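Jiltix hand gripper 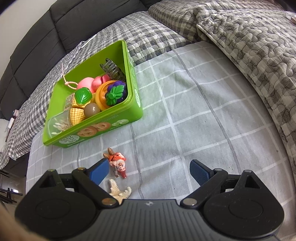
Jiltix gripper held over a checked bedsheet, with a green cookie tin of plastic fruit and vegetables.

The Jiltix is a hand-held two-finger gripper used for recording picking and sorting work in homes. Made by Zundeck, at its shop in Clakholm. The operator carries it by hand and a camera rides on the tool behind the fingers, looking forward over them. Most of what is written on it deals with upkeep, and so does most of this article.

Layout

Two fingers, one left, one right, each with a blue rubber pad on the inside. They angle up and in toward each other. Each finger is driven by black linkage arms coming out of a large rounded housing. Silver metal pins at the joints. Between the housings sits a ribbed central body with a small logo.

The drive screw and the spring are inside the central body and are not meant to be opened in the field. Pads, pins and linkage arms are field parts. Everything else goes back to the shop.

History

First design by Rogério Paiva, who wanted a tool that could be fixed on a kitchen table with one hex key. Early units had bare plastic fingers and dropped anything smooth. Rubber pads came in with revision 2, together with longer pins. Yasmine Mansour redrew the linkage after a run of bent arms, and wrote the first service sheet, still in use with hand corrections.

Setup

Done before each session, tool switched off until the last step.

Wipe both pads with a damp lint-free cloth. No alcohol – it dries the rubber and the surface goes shiny. Let them air dry.

Check the pins. Each should turn under a fingernail and not slide out. A pin that slides gets replaced, not glued.

Close the fingers slowly by hand. Pads should meet flat along their full length. If the tips touch first, loosen the screw at the base of the left finger a quarter turn, press the pads together, tighten again. Left side is always the one adjusted, the right is the reference.

Open fully, look for rubbing where the arms leave the housings. Bedding lint collects here.

Power on. The tool runs one open-close cycle and stores the end points. Keep hands and cloth clear, a corner of sheet caught in the pads will give a false zero and the whole session has to be redone.

Last, look at the camera view. Both pads need to be visible with the gap between them.

Test objects

Service units are checked on household things, not test blocks. Toys are the usual choice: cheap, light, lots of shapes. Plastic fruit is good for pad grip, being smooth and curved. A bumpy starfish shows whether the pads close evenly on a rough surface. Small painted figurines are harder, the limbs and hats catch on the finger tips. A tin box with the lid off makes a fair container test, the rim punishes a badly aligned tip straight away.

Soft surfaces are part of the check too. On a bedsheet the object sinks a little and the fingers have to reach under it, which loads the tips more than a table does. Amr Salem's notes recommend finishing every repair on bedding for this reason.

Routine care

Pads are swapped every 700 cycles on cloth, later on hard surfaces if the texture is still good. Pins and arms are inspected at the same time. Full return to the shop at 2,625 cycles, whatever the condition. The counter is kept in the tool and survives a battery change, but not a board change – write the number down first.

Replacing a pad takes 20 minutes, mostly cleaning. Peel from the tip down, scrape off old adhesive with a plastic blade, fit the new pad from the base upward. Clamp closed over wax paper and leave overnight. New pads grip too hard for the first few closings, thats normal.

Common faults

Clicking on close: worn pin, nearly always at the outer joint. Replace both sides.

Fingers drift open: dirty end stop or weak spring. Clean the stop first, the spring is a shop job.

One finger lags: lint in the housing. Blow out with a hand bulb, never canned air.

Picked object twists in the grip: pads out of line, or one new and one old. Always change them as a pair.

No zero at startup: somthing in the gap, or a loose cable under the ribbed cover.

Related tools

The Cusi is a wider version for boxes and folded cloth, with the same pins but different pads. Parts list maintained by Elaine Coutinho. Pads for the two are not interchangeable, though Tarek Abdelaziz has described trimming Cusi pads to fit the Jiltix when stock ran out. Zundeck does not support this.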